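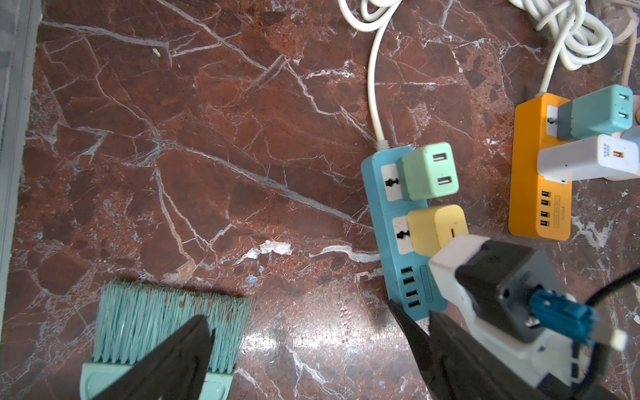 Sweeping practice on the marble floor, with the teal broom and two power strips.

Semmont Robotics Club: Your Questions

What does the club do?
We teach a robot arm to do household chores! This term's chore is sweeping, and it is way harder than it sounds. Broom bristles bend, crumbs roll off wherever they like, and a power strip on the floor turns an easy stroke into a real puzzle.

Who can join?
Anyone in grades 7 and up. You don't need to know how to code. Some of our best drivers came from band and had never touched a robot before.

How big are the teams?
Teams have 5 students, and everybody takes turns driving, resetting the floor and keeping the run log. Please do write in the log - we use it every week.

What happens if the robot hits a cord or a charger?
The run stops and you start over. In our rules, touching a power strip costs your team 3 points. Go wide around the strips and use short strokes near the cords. Frauke Bauerfeind has a great drill for this, just ask her.

Do we have to use the club's broom?
For scored runs, yes. In practice you can bring any small hand broom the gripper can hold (we love seeing what people find).

How do you score a run?
Debris moved past the tape line counts for you, debris left behind doesn't. Each team gets three tries and keeps its best one.

Is there a competition?
Yes, the Etby Chore Challenge in May! Last year we took two teams and came home with so many ideas that we rewrote half our practice plan on the bus.

When do you meet?
After school, 3:30 to 5:00, in the Seidel building. Come in through the side door.

How do I sign up?
Stop by and talk to Elfriede Görtz, or just show up and watch a practice first. Closed-toe shoes, please, and long hair tied back.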